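Heather MacRitchie
Gripper build, continuing from Tuesday. The hand-held one, for recording demos without the arm. Still working out of the shared shop on Lindsay.

Heather MacRitchie
Finger pads are on their third print. The first set split along the layer lines at the base. The second set was fine but I had the screw holes off, so the plates sat crooked and the markers did too.

Heather MacRitchie
If you're copying this, get the marker plates flat before you do anything else. I lost an evening to bad width readings and blamed the code. One plate had a burr under it.

Heather MacRitchie
The flexible parts are slow. 62 minutes each on the Prumwood printer, and that's with the speed turned up as far as I trust it. Stringing is bad if the filament has been sitting out. I dry it overnight now.

Heather MacRitchie
Someone asked about the trigger. It's a plain lever with a return spring from a Grivetti assortment box. The spring is too stiff. After 8 or 9 grabs my hand wants a break. Softer ones are on order.

Heather MacRitchie
Recording goes to a small Sosent board over USB. It drops frames when the card gets hot, so I keep the clips short. 456 clips saved so far. I'd guess about 100 of them are bad and need to be thrown out.

Heather MacRitchie
Blocks and cups were easy. Soft food is harder. You can't squeeze bread the way you squeeze a block, and a slice on top of lettuce wants to slide. I close slowly, stop early, and lift straight up.
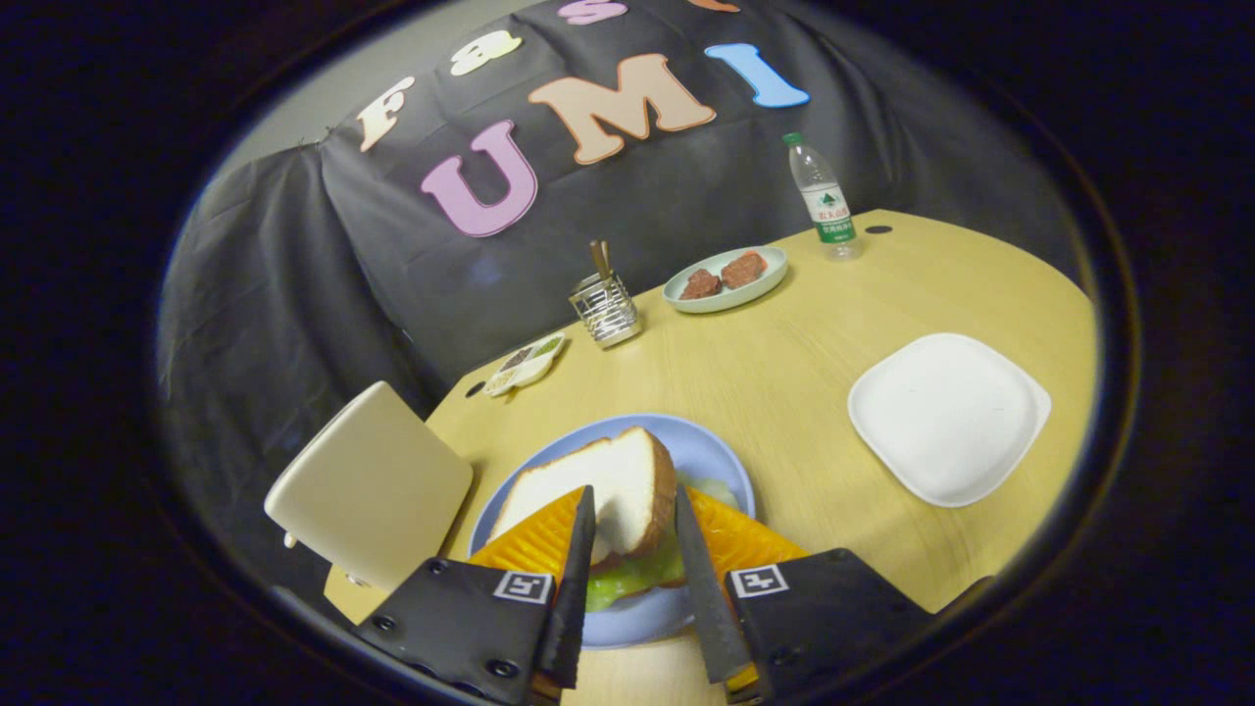 Heather MacRitchie
Next job is the lever, then a second set of pads with shallower teeth to compare. Files go up in August once I've fixed the hole spacing in the drawing. Please don't print from the old one.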